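20 July 2022

Ok quick one, it's late and I have to be up at six. Kitchen table update for those who asked (two of you, hi).

So we finally got rid of the big rectangle. It was a good table. It was also the place where every envelope, charger and half-dead plant in the house went to live, and you had to walk sideways past it to get to the fridge. Seven years of bruised hips. Sold it in April to a couple from Nokinent who got it into a hatchback somehow, I didn't watch.

Since then - eating off our laps. Not recommended. There is soup in the couch.

I've been going back and forth on round vs. not round for weeks. Round is better in a small room, I'm convinced now. No corners. Everyone can reach the bread. You can squeeze in one more person and they don't end up stuck at the end like they're being interviewed. The bad part is you can't push it against a wall, well you can, but it looks sad.

And pedestal over legs, every time. My knees have opinions.

White is the part I keep arguing with myself over. Coffee rings, tomato sauce, that one blue marker that is never coming off anything. But our kitchen only gets light in the morning and a dark table just eats it. Look how much a white top throws back:

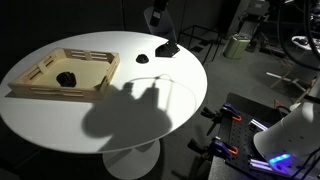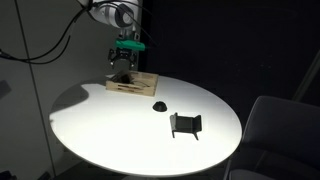
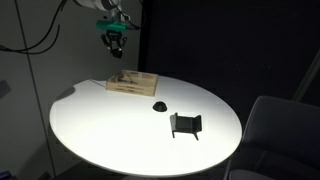
Anyway. Went to Gadano on Saturday with a tape measure and a bad attitude. They had one I liked, 34 inches across, and that's tiny when you stand next to it. Fine for two coffees. Put down a salad bowl and it's over. The next size up was gorgeous and would have blocked the oven door. Measure your oven door open, people. I did not and had to drive home and do it and then drive back.

Then Drirkum, out past the car wash. Secondhand mostly, smells like a basement, I love it. Found a round one for $300, wobbly, with a chip on the rim that the tag called "character". Offered less. Guy said no. Went and sat in the car for a while. Went back in and paid the 300.

Delivery was another 28 dollars and they only come on weekdays so guess who is working from the bedroom floor Friday.

The wobble I think is just the bolt underneath. If not, folded cardboard, like our ancestors. The chip will face the wall. I might try one of those enamel repair pens, has anyone used one on a tabletop and not a bathtub? Does it go yellow? Tell me before I ruin it.

Still need chairs. We have four and they're all form the old table and too tall, so your elbows end up wierdly high. Was thinking of sawing a bit off the legs but I know how that goes, you keep evening them out untill you're sitting on the floor. There's a chair place in Sebastian I want to try but it's closed Mondays and Tuesdays and apparently also whenever they feel like it.

More when it's in the house. Going to bed. Also if you know how to get soup out of a couch - lentil, not the clear kind - comments are open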